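Chore automation (robots)
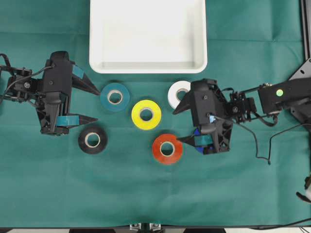

Chore automation is the use of robot arms and mobile machines for small manual jobs in homes and workshops – tidying, sorting, folding, wiping, putting parts in trays. The term is mostly used for jobs that are not fixed in advance, so dishwashers and conveyor lines are normally left out. Whether machines can do these jobs yet depends a lot on which job. Clearing loose items off a surface is one of the standard test jobs, and rolls of tape are popular for it: they lie flat, the center hole gives a finger somewhere to go, and colors like teal, yellow and red-orange are easy to tell apart on a plain green cloth. With two grippers working from opposite sides and an open tray at the back of the table, it is a job most people would finish without looking. For machines it is still a fair test.

Background

Factory arms have done welding and painting for decades. Same part, same place, every time. Chores are the opposite case. Things get moved, lids get left off, a sock is never the same shape twice. Early work on household arms used hand-written rules for each object and mostly stopped working when the object was changed. Later work moved to learning from demonstration, where a person guides the arms through the job many times and a program is trained on the recordings.

The Teltau workshop trials are often cited in hobby circles as an early attempt at comparing chores fairly. Kristóf Katona ran them with a pair of small tabletop arms and a list of jobs taken from his own shop. 2948 attempts were logged in all, and 2580 of those were counted as valid. The rest were thrown out for cable faults, stalled motors or somebody bumping the table.

Typical jobs

Sorting and putting away. The most advanced group. Rigid items, flat surface, open container. Speed is still poor compared to a person, and items that touch each other cause trouble – the gripper closes on two or pushes one away.

Folding. Towels are possible under good conditions. Fitted sheets mostly not. Shirts vary with the fabric.

Kitchen work. Loading a rack with plates has been shown many times. Greasy pans, thin glasses and cutlery in a heap are harder. Results from one kitchen often do not carry over to another kitchen.

Shop-floor work. Kitting, which means putting the right parts in the right tray, is close to sorting and is the first job small firms tend to try. Screwdriving works with a fixture. Peeling tape from a roll and sticking it down straight is a different matter from moving the roll, and is generally listed as unsolved for cheap arms.

Hardware

Two arms with simple two-finger grippers is the common low-cost setup. Fingers are often 3D printed with soft pads on the inner faces for grip. Small servo motors keep the price down but wear out; the Marsden notes give 400 hours as the point to start checking gears. Five-fingered hands exist but cost far more and break more often, and for most tabletop chores they have not shown a clear gain.

Cable routing is a constant nuisance. Loops need enough slack for the wrist to turn, too much slack and they catch on things.

Measuring success

No agreed standard. Some groups count a job as done if all items end up in the container, others also require that nothing was droped or touched twice. The Zunier scale uses 3 levels – done alone, done with one human correction, not done. Bianka Jakab has criticized it for ignoring time, as a machine that takes twenty minutes over a one minute job scores the same as a quick one. Arimden, a maker of small arms, publishes its results with times but only for jobs it picks itself, so comparision is difficult.

Current state

As of 5/13/20 no general chore machine is in normal household use. Robot vacuums and mowers are sold widely but do a single job each. On the shop floor, sorting and kitting cells are in use where the parts change rarely, usually with a worker nearby to clear jams.

See also
Kitting
Learning from demonstration
Parallel gripper
Robot vacuum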